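Plondale regelt Nutzung der Gemeinschaftswaschküchen neu

Plondale. Die Wohnungsgenossenschaft Luvari ändert zum März die Hausordnung für ihre Waschküchen. Betroffen sind 566 Haushalte in den Siedlungen Jara und Fisuvness. Der Vorstand hat die neue Fassung am Montag den Mietervertretungen vorgelegt, die ihr ohne Gegenstimme zustimmten. Sie ersetzt die bisherigen Regelungen der einzelnen Häuser, die in Teilen voneinander abwichen und zum Teil nur als Aushang vorlagen.

Kern der Neufassung ist eine einheitliche Vergabe der Waschzeiten. Bislang galt in Jara ein fester Wochenplan, während sich die Bewohnerinnen und Bewohner in Fisuvness in Listen eintrugen, die neben der Kellertür hingen. Beide Verfahren hatten nach Angaben der Genossenschaft wiederholt zu Beschwerden geführt. Künftig werden die Zeiten in beiden Siedlungen über ein Buchungsbuch vergeben, das im jeweiligen Waschkeller ausliegt und von der Hausverwaltung geführt wird. Jeder Haushalt kann im Voraus bis zu 2 Termine eintragen. Wer einen Termin nicht wahrnimmt, soll ihn spätestens am Vorabend streichen. Nicht genutzte Zeiten stehen nach Ablauf einer halben Stunde den übrigen Haushalten offen.

Neu gefasst wurden auch die Ruhezeiten. Vor 9 Uhr dürfen die Maschinen an Sonn- und Feiertagen nicht in Betrieb genommen werden. An Werktagen bleibt es bei den bisherigen Zeiten. Einen Antrag, den Betrieb am Sonntag ganz zu untersagen, hatte der Vorstand nach Rücksprache mit den Mietervertretungen nicht weiterverfolgt. Zur Begründung verwies er auf Haushalte, deren Mitglieder im Schichtdienst arbeiten und auf das Wochenende angewiesen sind.

»Die Waschküche gehört zu den wenigen Räumen, die alle im Haus gemeinsam nutzen«, erklärte Percy Cáceres, Sprecher der Genossenschaft. »Es war uns wichtig, dass die Regeln in jedem Haus dieselben sind und dass man sie auch dann versteht, wenn man gerade erst eingezogen ist.« Die Hausordnung werde deshalb allen Haushalten schriftlich zugestellt. Neu einziehende Mitglieder erhielten sie künftig zusammen mit dem Nutzungsvertrag.

Zu den häufigsten Streitpunkten zählte bisher liegen gebliebene Wäsche. Die neue Ordnung sieht vor, dass Maschinen und Leinen bis zum Ende der gebuchten Zeit zu räumen sind. Geschieht dies nicht, darf der nachfolgende Haushalt die Wäsche entnehmen und in einem sauberen Korb auf der Ablage abstellen. Eine Haftung für Einlaufen, Verfärbungen oder Verlust übernimmt die Genossenschaft nicht. Stücke, die länger als einen Monat unbeachtet bleiben, werden an die Hausverwaltung übergeben und dort noch eine Zeit lang aufbewahrt.

Auch die Trockenräume sind Gegenstand der Neufassung. Das Trocknen von Wäsche in Treppenhäusern und auf Kellergängen bleibt mit Rücksicht auf die Fluchtwege untersagt. In den Wohnungen selbst ist es weiterhin gestattet, sofern ausreichend gelüftet wird. Die Hausverwaltung empfiehlt, in den Wintermonaten vorrangig die Trockenräume zu nutzen, deren Lüftung im vergangenen Jahr überprüft wurde. In Fisuvness war es zuvor in mehreren Kellern zu Feuchtigkeitsschäden gekommen — die Arbeiten dort sind nach Auskunft des Vorstands abgeschlossen.

Für die Ausstattung der Räume stellt die Genossenschaft in diesem Jahr 2000 Euro zusätzlich bereit. Der Betrag ist für Wäscheleinen, Ablagen und eine bessere Beleuchtung vorgesehen. Die Anschaffung weiterer Maschinen ist damit nicht verbunden. Über sie soll die Mitgliederversammlung gesondert beraten, sobald Zahlen zur Auslastung vorliegen. Die Nutzungsgebühr je Waschgang bleibt unverändert.

Kritik kam vereinzelt aus Jara. Dort hatten Bewohner angeregt, den festen Wochenplan beizubehalten, der sich aus ihrer Sicht bewährt habe. Die Mietervertretung der Siedlung unterstützte am Ende dennoch die gemeinsame Lösung. Sie bat allerdings darum, das Buchungsbuch nach einem halben Jahr zu überprüfen und dabei vor allem ältere Mitglieder anzuhören, die sich auf gleichbleibende Waschtage eingestellt hätten. Der Vorstand sagte dies zu. Ein elektronisches Buchungsverfahren, wie es jüngere Mitglieder vorgeschlagen hatten, ist vorerst nicht geplant.

Ergänzend weist die Hausverwaltung auf die Pflege der Geräte hin. Waschmittelfach und Türdichtung sind nach jedem Gebrauch auszuwischen, die Türen der Maschinen bleiben anschließend einen Spalt geöffnet. Das Flusensieb wird von der Hausverwaltung gereinigt und darf von den Haushalten nicht selbst geöffnet werden. Teppiche, Tierdecken und stark mit Öl verschmutzte Arbeitskleidung gehören nicht in die gemeinschaftlich genutzten Maschinen. Taschen sind vor dem Waschen zu leeren — Münzen und Schrauben haben nach Angaben der Verwaltung mehrfach Schäden an den Pumpen verursacht. Störungen sollen umgehend gemeldet und nicht in Eigenregie behoben werden.

Bunt bedruckte Textilien aus dünnem, glattem Stoff sollten vor dem ersten gemeinsamen Waschgang mit heller Kleidung auf Farbechtheit geprüft werden. Maßgeblich sind die Angaben auf dem Pflegeetikett. 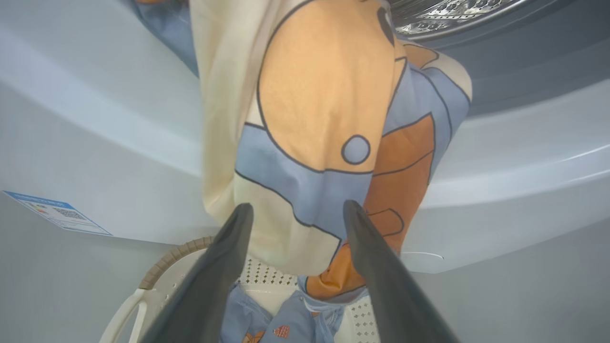

Auskunft und Einsichtnahme

Die vollständige Hausordnung liegt in den Geschäftsräumen der Genossenschaft in Plondale sowie bei den Mietervertretungen beider Siedlungen aus. Fragen zur Vergabe der Waschzeiten beantwortet die Hausverwaltung während der üblichen Sprechstunden. Schriftliche Anregungen zur geplanten Überprüfung können ab sofort eingereicht werden und werden den Mietervertretungen zur Kenntnis gegeben.

Kontakt | Impressum | Datenschutz | © Wohnungsgenossenschaft Luvari | Nach oben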